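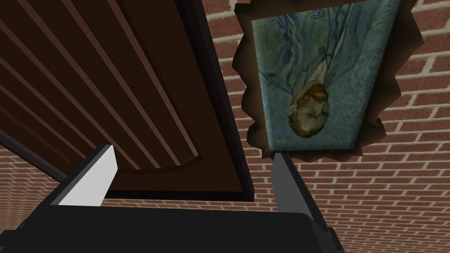 Fomora Surface-Mount Door Closer: Review After 600 Cycles

The Fomora is a rack-and-pinion hydraulic closer for interior and light exterior doors. It sells for $79 with the arm, shoe, parallel-arm bracket, wood screws, machine screws and a paper template. The manufacturer rates it for door leaves up to 154 pounds. I installed one on a solid wood door between a heated workshop and an unheated hallway, logged the closing time at intervals, and stopped at 600 cycles.

Before that the door had a Diltness spring closer with no damping to speak of. It shut hard enough to loosen the strike plate twice in one winter. That is the baseline for what follows.

Installation

The template is printed at full scale on heavy paper and covers regular arm, top jamb and parallel arm positions. Left and right hand are on opposite sides of the sheet, and the ink shows through, so check which side is facing you before you mark anything. Hole positions were accurate. I drilled pilots one size smaller than the instructions call for, and the supplied wood screws still went in without stripping.

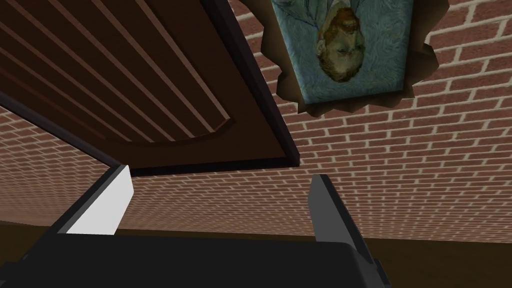
The parallel-arm bracket needs a flat header with enough depth for all of its screws. Mine was slightly shallow and required a filler strip, which is not included. The Grevau closer I fitted last year came with two filler pieces in different thicknesses, and at a similar price Fomora could do the same.

Preload is set by rotating the arm on the pinion shaft before the shoe is attached. The manual shows this in one small drawing with no text. Set the arm square to the door with the door closed, then connect the forearm. If the door fails to latch later, this is the first thing to check.

Adjustment

There are three valves: sweep, latch and backcheck. All three take the supplied hex key and are marked with letters cast into the body. The letters are shallow, and they disappear entirely with the plastic cover on. Sweep responds evenly through about one full turn. Latch is touchier. A quarter turn took my door from a gentle push to a definite bang, and finding the setting between the two took several tries.

Backcheck works, but starts late. The door swings freely through most of its travel before resistance builds. In a drafty opening I would still fit a stop. 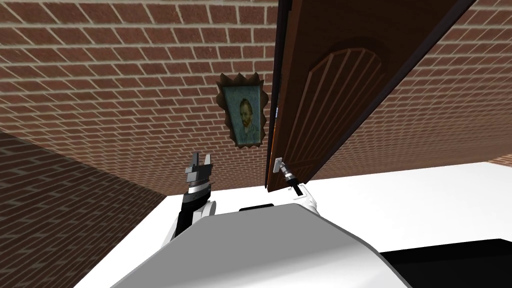
Test Results

I set the sweep so the door closed in seven seconds from fully open, latch included. At 100 cycles the time was unchanged. At 600 it had stretched to eight seconds with the valves untouched, all of it in the sweep range. Latching force stayed consistent, and the bolt engaged every time, including on mornings when the hallway was near freezing - the condition where cheap closers usually slow to a crawl.

No oil was visible at the pinion seal or around the valves. One of the arm screws backed off slightly and was refitted with thread locker. The arm joint has a small amount of vertical play, present when new and no worse now.

Noise

Quiet in the sweep range. There is a faint hiss when the latch valve takes over, audible in a silent room. The cover rattled until I put a strip of felt tape inside it.

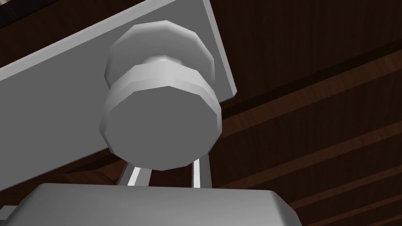 Image credit: Bangera

Opening force is moderate. Spring size is adjustable by a nut at the end of the body, and the factory setting was too strong for this door. I backed it off four turns. Anyone fitting this to a lightweight hollow-core door should expect to back it off further, and should use through-bolts, which are sold separately.

Verdict

Good damping, accurate template, weak documentation. The missing filler strip and the rattling cover are minor annoyances at $79. The latch valve needs patience. I would choose it over the Diltness for any door that closes near a bedroom or office, and over the Grevau only if the header is deep enough to mount it without packing.

Rating: four out of five.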